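Lại Table Flowers Group
Minutes of the ordinary meeting, 12 February 2024

Present: Định Tôn (chair), Bình Khúc, Hậu Sầm, Duyên Ngô (minutes)
Apologies: Leopoldo Cárdenas

1. Previous minutes
Accepted with one correction. The colour of the November ribbon was sage, and Duyên had written beige. Sorry Bình!

2. Autumn lunch
Hall is confirmed and we have 77 names down, which is our best ever and everybody was rapt. Hậu will ring the hall about getting in early to set up. Round tables again. Định would like the pale grey cloths on all of them and there was no argument, they look lovely with cream flowers.

3. Vases
Long and very enjoyable discussion. Bình is mad about the tall white faceted one and would happily have it on every table (the way the light catches all those little triangles!). Hậu prefers the clear glass in the light-brown wooden base, as the flowers do the talking and the wood warms up the grey. Duyên asked whether the two could share a table. Agreed that they can, with bare cloth left between them so neither gets crowded.
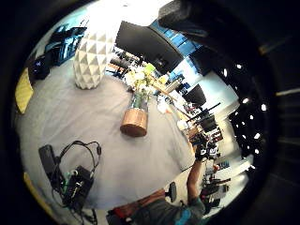 Flowers in the glass vase, white vase on the same cloth.
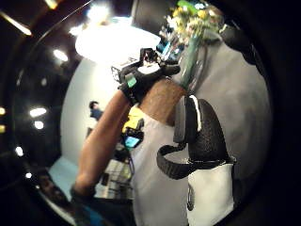 How far ahead should the bunches be made up?
The afternoon before is fine. Stand them in a bucket of cool water overnight somewhere out of the sun, then trim the stems again in the morning before they go in the vases.

4. Flowers
Small yellow and white blossoms for the hand bunches, creamy white with a bit of yellow-green for the vases. Bình has a lead on a grower past Zidby who will do mixed buckets at $65 each. Định thought that was a terrific price and moved that we order early. Seconded Hậu, carried. Foliage from members' gardens as usual, nothing with berries please, we are still getting stains out of one cloth.

5. Money
Balance stands at roughly $400 after the hall deposit. Leopoldo sent a note asking us to hold off on new snips until after the lunch. Agreed, though Duyên would like it recorded that the old ones are shocking.

6. Practice evening
Bình offered to run a session on small bunches held in the hand, turning as you add each stem. Room for 20 people. Everyone present put their name down on the spot. Bring your own apron and a jar.

7. Other business
Fallo has offered us ribbon ends at no cost. Accepted with great delight. Hậu to collect.
Mivby tea urn is leaking from the tap again. Định will have a look at it.

Actions
Hậu: ring hall, collect ribbon
Bình: confirm bucket order, send out practice details
Định: urn
Duyên: iron cloths, update the list of names

Meeting closed 8.40 pm. Supper was Bình's lemon slice.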